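Main page Contents Recent changes Random article Help
Search this wiki Go

Clornetano

Clornetano is a collection of simulated gripper demonstrations used to train learning systems for robot grasping. It was started by Wenceslao Espinoza and Mali Cadwaladr at Trarnari, and it has become a favorite starting point for newcomers -- small enough to explore in an afternoon, rich enough to teach a policy something useful. The first release held 2041 episodes spread over 27 tasks.

Gathering examples

Each episode begins with a person steering a virtual gripper by hand controller. The software, called Bindetti, stores the finger opening, the wrist pose and the rendered view at every step. An operator normally records a task three times before moving on, varying the approach angle on each try. Those small differences turn out to be wonderfully valuable, as a learner that sees several good ways to reach a goal copes much better with a fresh one.

Failed attempts are kept too. Haris Mengal argued early on that a missed grasp shows a learner where the edges of a task lie, and such episodes carry their own label.

Wrist view

The main camera rides with the gripper, so the palm and both fingers stay in sight while the background changes from task to task. Some episodes include stretches with no object in view, which help a system learn how its own hand looks against a plain backdrop. 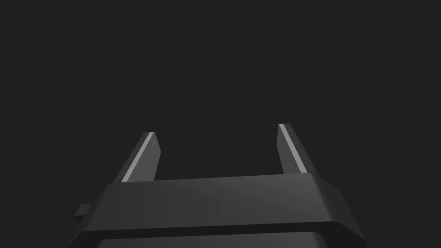 Review and labeling

Kausar Arain designed the review pass, in which two people replay every episode and mark the moment of first contact. Disagreements go to a third reader. A companion tool, Pap, trims idle time from the start of a recording.

See also

Imitation learning
Teleoperation
Parallel gripper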